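WD204 Timber for Furniture and Interiors
Handout 6: Conversion, figure and movement
Module leader: Ljubica Hoxha. Workshop sessions: Rok Spahić.

6.1 Sawing the log

A log can be cut in several ways, and the choice fixes both the look of the board and how it behaves later. In through-and-through sawing the log is passed repeatedly along the same line. Most of the boards have growth rings meeting the face at a low angle. These are called flat-sawn, plain-sawn or, in older British texts, slash-sawn. In quarter sawing the log is first divided into quarters and then cut so that the rings meet the face at a high angle, ideally 90 degrees. Waste is greater and the sawyer turns the log more often, so quartered stock costs more.

Veneer follows the same logic. Crown-cut veneer is sliced from a half log parallel to a line through its centre. Quarter-cut veneer is sliced from a quarter at right angles to the rings. Rotary-cut veneer is peeled from a turning log and gives a broad, wandering pattern.

6.2 Reading the face

Grain means the direction of the fibres. Figure means the pattern seen on the surface. The two words are often mixed up in trade catalogues, and marks are lost every year for doing the same in the written paper.

On a flat-sawn face the knife or saw cuts through each ring at a shallow angle. A narrow ring gives a fine stripe, a wide ring a broad band. Where a ring bulges towards the surface and is cut through, it shows as a closed oval. Where the log tapers, the rings show as nested arches.

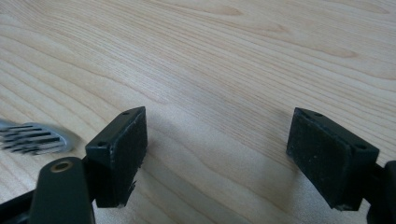

Fig. 6.1 Pale tabletop: fine stripes, broader bands and elongated ovals.

Colour is a poor guide to the cut. Mineral deposits, old wounds and the change from sapwood to heartwood can all alter the tone along part of a ring. Record a streak on the survey sheet by position and length, and leave its cause blank unless a sample has been tested.

6.3 Movement

Wood takes up and gives off moisture until it is in balance with the air. Movement along the grain is small enough to ignore in furniture. Across the grain it is greatest in the tangential direction and, in most species, close to half that in the radial direction. A flat-sawn board therefore moves more in width than a quartered board of the same species, and it tends to cup.

Worked case. A solid top is 300 mm wide and flat-sawn. Tangential movement for the stated change in humidity is 2 per cent. Change in width = 300 x 0.02 = 6 mm. Fixings must allow for this in full. Slotted plates or buttons are accepted; glued battens across the width are not.

Veneer on a stable core is held by the core and shows almost none of this movement. It must be balanced on the reverse with a veneer of similar thickness, laid in the same direction.
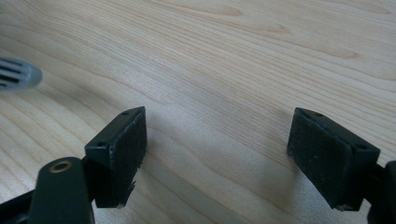
Fig. 6.2 Lens-shaped figure towards the upper right, where grain lines converge and separate.

6.4 Preparation for the practical

Read Dumitrescu, chapter 4, and the Wemden store notes. Samples are in drawer 2657. Draw the end section of each sample before turning it over, and mark pith side and bark side. Sheets go to Rok Spahić by the end of March.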